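Plosolness (album)

Plosolness is the third studio album by the Iltside quartet Komeck, and I'll admit up front that I've worn out my copy. It runs 59 minutes, which sounds long for a jazz record with only organ, bass, drums and one very busy trombone, but it flies by!

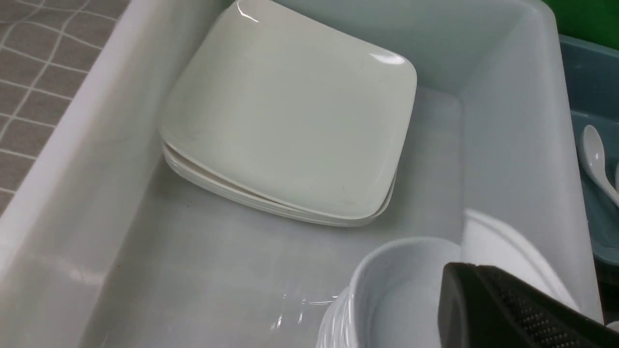

Iltside Record Library Club – Jazz and Big Band Pages

Background

Daichi Kawaguchi, the trombone player, wrote most of the tunes over one September while the band was between gigs. He had 2 leftovers from the last album (both ballads, both lovely) and built the rest of the set out from there.

Music

Side one is the loud side. "Pollock" opens it with a drum part that sounds like someone running down stairs, and then the organ comes in and everything settles into a fat, slow groove – my favorite minute on the whole thing.

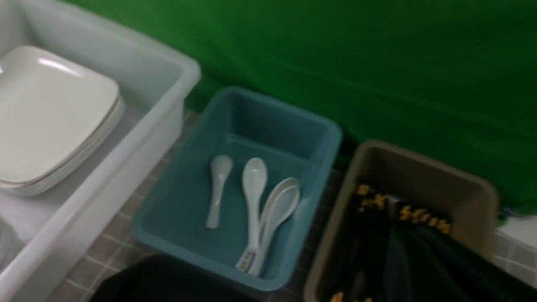 Side two is where the ballads live, plus a waltz that keeps pretending to end. I used to skip it. These days I play it twice.

Releases

The first pressing came out on vinyl only. The later CD adds 3 live takes, and the live "Pollock" is faster and a bit of a mess (in a good way).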